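Start | Pantry | Snacks & Sweets | Small Projects | About

Kitchen Notes > Small Projects > Folding snack bags shut

How to Fold a Snack Bag Shut Without a Clip

I love this trick more than is probably reasonable. I used to own 26 bag clips, and on any given evening I could find maybe two of them (the rest were in the freezer, or under the stove, or holding up somebody's homework). Then my neighbor Idun Fjeld showed me how she folds her chip bags, and I have been folding everything in reach ever since!

All you need is a bag with some empty room at the top and a flat table.

Before you start

Lay the bag down and push the contents gently toward the bottom. You want a flat, empty stretch at the top at least as long as your hand is wide. If the bag is still full, eat a few handfuls first. Press the air out with your palm, starting just above the food and sliding up to the opening. Go easy with anything crumbly.

Then look at the tear. A straight cut across the top is the easiest to work with, so I keep scissors in the snack drawer now. If somebody has already ripped it open at an angle, trim it even, or fold the ragged part down once before step one and treat that fold as your new top edge.

The fold

1. Put the bag face down with the opening away from you.

2. Fold the two top corners in toward the middle, the way you would start a paper airplane. The slanted edges should just about meet. Run a fingernail down both creases.

3. Starting at the point, roll the top toward you in narrow, tight turns. Three is good, four is better. Stop while you still have a little slack above the food.

4. Keep one thumb on the roll. Slide your other thumb under the folded corner on the left, where it makes a pocket, and flip that pocket inside out over the end of the roll. Do the right side the same way.

5. Pick the bag up by the roll and give it a tiny shake over the table. If it holds, you are done. If it springs open, your turns were too wide, so flatten it out and roll again.

My first several tries looked terrible. By the fifth bag I had it, and now I can do it while talking on the phone!

Which bags behave

Thick, crackly bags are the best, and they hold a crease beautifully. My Brotico pretzel bags stayed shut all through a weekend of camping in May, bouncing around in the back of the car. Thin, clear wrappers are springier. For those I skip the corner pockets, roll the whole wrapper up snugly, and tuck it inside a bigger, sturdier bag that gets the proper fold. Small single packs aren't worth folding at all. Drop them in a jar with a lid.

Wipe the inside of the top edge with a dry paper towel if it's greasy or sugary. Slippery film slides right out of the roll, and sticky candy gets into the creases and glues itself there until you have to tear the bag to get back in. When I have several kinds of sweets open together, I sort the wrappers first, throw out the empties, and then fold what's left, biggest bag first. 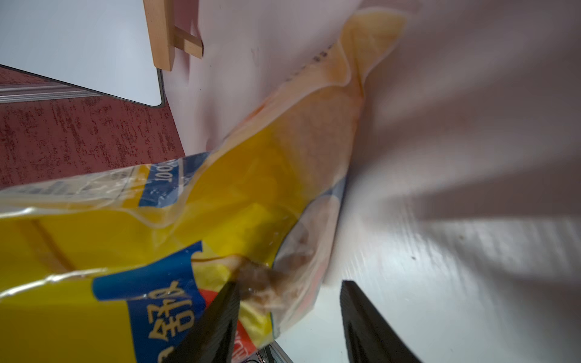 Once the big one is folded, stand it upright in a shoebox or a narrow bin with the roll facing up. Bags kept this way don't get squashed under the cereal, and you can flip through them like records. I'd still finish soft cookies within a few days, fold or no fold, but chips have stayed nicely crunchy for me for over a week.

Try it on frozen peas next. It works there too, as long as you fold quickly, before the bag gets frosty and slick in your hands!

Posted October 2018

Contact | Copyright Kitchen Notes | Back to top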